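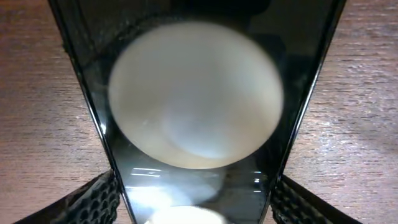 Robot Learning Lab, Unit 5: Collecting Demonstrations by Teleoperation
Instructor: Halvard Kristiansen
Revised 11/30/24

5.1 What counts as an example

In this course an example (or "episode") is one complete recording of a task, from the start pose to the end pose. It holds the video streams, the joint positions of both arms, and the commands sent by the operator. A policy trained by imitation copies what is in the recordings, including hesitation and bad grasps. Most of the work in this unit is therefore spent on how episodes are made.

5.2 Objects

Groups work with small hand-held items. Flat, glossy objects such as phones are harder than they look. The dark glass reflects the ceiling lights into the wrist view, and the reflections shift as the arm moves. The object itself may show few features apart from its long edges. Do not cover the glass with tape. The policy has to cope with the reflections at test time, so they belong in the training set.

Grasp flat objects by their long edges, with one finger on each side. Close slowly. If the object turns while the fingers close, finish the attempt and tag it "slip".

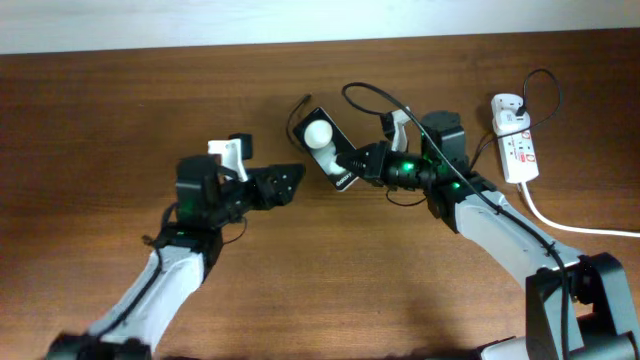 Longer objects, such as a game controller, should be started at several angles to the table edge. Vary which arm makes the first grasp. In the Nedano set used last year, the right arm went first in nearly every episode, and the trained policy left the left arm idle even when the object was on its side. Cords and straps count as part of the object – leave them where they fall between episodes.

5.3 Procedure

1. Home both arms and check that no cable crosses the path of a wrist.
2. Place the object according to the Kestik placement sheet.
3. Start recording, then wait for the tone.
4. Perform the task at an even speed.
5. Return to the start pose and stop recording.
6. Enter the tag: good, slip, or abort.

Change operators after every block. A single operator develops habits that the model will pick up.

5.4 Size of the set

The reference set, Rivarholm, has 678 episodes, of which 181 are tagged slip. Slips are kept on disk but left out of the first training run. Exercise 4 asks you to put them back and compare the results.

5.5 To hand in (December)

Episode log, tag counts per operator, and one page on the most common cause of slips in your own data. Upload to the Nartey folder under your group number.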